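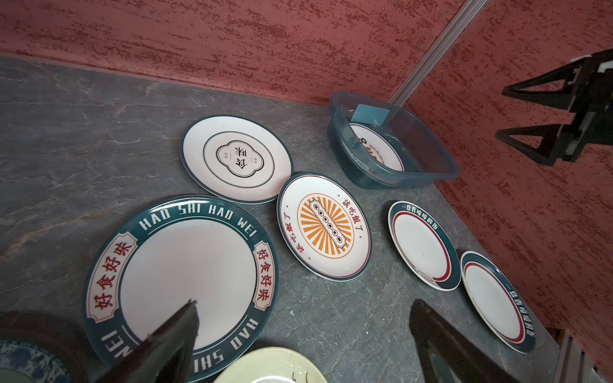 24 May 2019

Plate day, round two. The club entry for the Stitar challenge has to move dinner plates off a counter and into a basin without chipping anything, and since we've got both arms working on the same controller again I wanted a proper long session before Zbigniew takes the laptop home. I let Ningsih choose the plates this time and she went big. We've got the wide teal-rimmed one with HAO SHI HAO WEI printed on it down at the front, the oval with the orange sunburst, the blue-and-white floral one way over on the left, and the two small matching teal ones on the right with the far one lapping over its neighbor. One plate is in the blue basin at the back, next to that flat light-blue thing that leans in the corner (Grażyna wants it left in, more on that later). Gray marbled counter, red walls, white plates: you'd think the segmentation would love it. It did not love it!

So, notes in the order I remember them, which is probably not the order they happened.

Calibration first. Bartosz redid the wrist camera offset for the left arm and it's way better than last week. The fingertips now land where the overlay says they'll land, or close enough that I stopped squinting. The right arm still pulls a little toward the wall. He thinks it's the mount bolt and I think it's the number in the config file that somebody copied over from the left arm and never mirrored. We have a soda riding on this. I'm writing it down so he can't say we didn't.

Then the rim problem. Our detector wants to fit an ellipse to the outer edge of each plate and pick a pinch point on it, and it does fine on anything with a solid dark rim. Put lettering on the rim and it starts breaking the edge into pieces and calling each piece its own little plate. The big teal one with the cream panels on the sides is the worst, because every panel looks like a gap to it. Ningsih tried turning the threshold down, which fixed that plate and lost the pale one completely (the greenish one with the thin brush strokes, poor thing, it might as well be wearing camouflage). She's going to try closing the gaps before the fit instead of fiddling with the threshold. I said to leave a copy of the old version in the folder this time. Ningsih, if you're reading this: please leave a copy of the old version in the folder this time.

The oval gave us a different headache. It's an oval, so the code figures it's a round plate seen at a steep angle and comes in tilted. I laughed the first time the arm leaned over like it was going to sniff the thing. Bronisława's idea is to use the counter plane, which we already know, and refuse any answer that says a plate is tipped more than a few degrees when it's lying flat. That's so simple I'm a bit embarrassed. She's writing it tonight.

Runs. I only logged the ones where we didn't touch anything by hand:

First set, small teal plates only: 5 tries, 3 good. Both misses were on the overlapped pair. The planner kept going for the lower plate first and of course that one has its buddy sitting on the edge. We need a "who's on top" check before we pick. Zbigniew says he has most of one from his September project with the playing cards, and he's going to dig it out.

Second set, big plate: 3 tries and no good ones. The fingers get under the rim okay, but then the plate swings as soon as it's off the counter. One pinch point is not enough for something that wide. I'd love to do it with both arms, one on each side, and that's sort of the whole reason we've got two, but we haven't done a shared lift with anything heavier than a cardboard circle yet. I don't want to learn on ceramic. Plan is to cut a disk out of the Brevosthorpe foam board, tape some washers to it until it weighs what the plate weighs, and drop that as many times as we need to.

We did not try the cartouche plate and the oval as a pair. They're almost touching, and there's no room for a fingertip between them. The rules say you may slide a plate before you pick it, so sliding is allowed, I checked twice. I just don't have a slide move. Adding it to the list.

About the basin. It's see-through, and the depth reading goes funny through the side walls. We get a nice fat blob of nothing where the near wall ought to be, and the planner reads nothing as free space. So for now the basin is a hard-coded box with roughly an inch of padding, and if someone bumps it we have to measure it all over again. Please don't bump it. Grażyna's argument for leaving the light-blue piece standing in the corner is that the judges put clutter in the basin at the Alcantara round, so we may as well get used to it now. Fair. It does eat up the space I wanted for the second plate, though, and I complained about that for longer than I needed to.

Also the rail in the corner. It's shiny along its whole length and I'm fairly sure it's what's making the detector jumpy at the back of the counter. I want to try some matte tape on it, but I have to ask first, and the tape we've got is that Dinness stuff that leaves goo. Somebody buy the other kind?

Software gripe: the two arm windows on the laptop have the same title. Same icon, same everything. I sent a home command to the wrong arm again today. It was harmless, it just waved at the wall, but I'd like them to be different colors before we all get tired and careless. This is a ten-minute job and I'll do it if I can stay off the rim problem for ten minutes.

Things for next time:

Bartosz: bolt AND config file, check both, then settle up.
Ningsih: gap closing on the rims, old version saved.
Bronisława: flat-plate check.
Zbigniew: find the card-stacking code, bring the laptop charger back with the laptop.
Grażyna: printed copy of the rules with the slide bit highlighted, and please ask about the tape.
Me: foam disk, washers, window colors.

Fingertip pads on the left gripper need a look too. There's a soft spot on the inside of one of them and I couldn't tell if it's wear or if it came that way. Spares are in the bottom drawer under the cable ties.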